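3. Course Project: Two-Arm Sorting of Laboratory Vessels

3.1 Setting and Participants

The project reported in this section formed part of the second-year automation course at Stasholm, in which students work in small teams on a single manipulation task from October until the end of the term. Each team writes its own task sheet, collects its own demonstrations, and presents the outcome to the other teams. The course was supervised by Malou Hjaltadóttir, who also set the limits within which a task could be proposed: it had to involve both arms, it had to use objects that could be dropped without harm, and a person with no training had to be able to tell whether an attempt had ended correctly.

The team whose work is discussed here called its project Borkton. Its members had first proposed a folding task, but withdrew the proposal after another team had chosen the same subject. They turned instead to the handling of plastic flasks, partly on account of an earlier course report by Gunnlaugsson, in which narrow-necked vessels had been named as a difficult class of object for beginners.

3.2 Task Definition

The task uses 2 plastic Erlenmeyer flasks with caps, a shallow rectangular tray, and a pair of perforated baskets. At the start of an attempt the flasks stand upright on the tray, which lies between the baskets. Each arm is to take the flask assigned to it and place it in the basket on its own side. An attempt ends when both flasks are in the baskets and both grippers are open and clear of the rims. Figure 3 shows the two flasks on the tray, with a person pointing toward one of them.
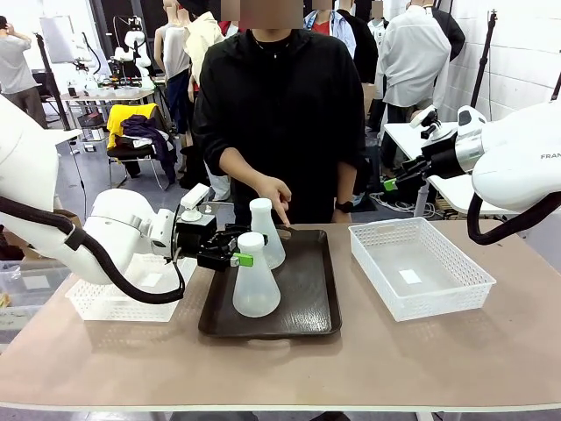

Figure 3. Flasks on the tray, with a person indicating the rear flask and the left gripper beside the front one.

The students debated at length whether a flask should be required to stand upright in the basket. The first version of the task sheet did require this. The sheet was then revised so that a flask lying on its side would also be accepted, provided that no part of it rested on the rim. The supervisor approved the change on the condition that the final position be recorded for every attempt, so that the stricter rule could still be applied when the records were examined later. This condition added a column to the log sheet and was, in the view of the team, the most useful piece of advice received during the planning stage.

3.3 Collection of Demonstrations

Demonstrations were recorded through the Sonetti teleoperation software used throughout the course. The team set itself a target of 1000 demonstrations, divided into sessions of 40. One student operated the arms during a session, a second reset the flasks and the tray between attempts, and a third kept the log. The roles changed at the end of each session. Operators were asked to rest their hands before taking up the controls again, and no student was permitted to operate for two sessions in a row.

Start positions were varied according to a printed list. The flasks were moved along the tray, brought closer together, or set one behind the other, and the tray itself was turned by a small angle in some of the sessions. The baskets were also shifted between sessions, although always within reach of the arm that was to use them. 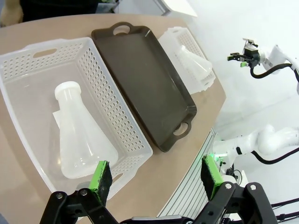 The recordings made at the wrist were reviewed separately from those of the fixed camera. Reviewers were instructed to look first at the baskets and to compare the position of each flask with the entry in the log. Where the two did not agree, the entry was marked and the demonstration was set aside until the student who had kept the log could be consulted. Most disagreements concerned the words used for the direction of the neck, as the log sheet had not stated from which side of the table left and right were to be judged. A revised sheet with a small drawing of the table was introduced after the fourth session.

3.4 Observations on Student Practice

Two matters deserve mention. The first concerns the grasp. Students who had no experience with the equipment tended to approach a flask at the neck, where it is narrow, and then found that the body swung as the arm was raised. More practiced operators closed the gripper lower down and moved more slowly over the rim of the basket. The team did not exclude the early grasps from its data but gave them a separate label.

The second concerns the resetting of the table, a duty that had been treated as minor when the roles were drawn up. Students who reset the flasks with care followed the printed list closely, while others drifted toward the same few positions by the end of a session. From the sixth session onward, the student keeping the log read each start position aloud and waited for a reply before the operator was allowed to begin.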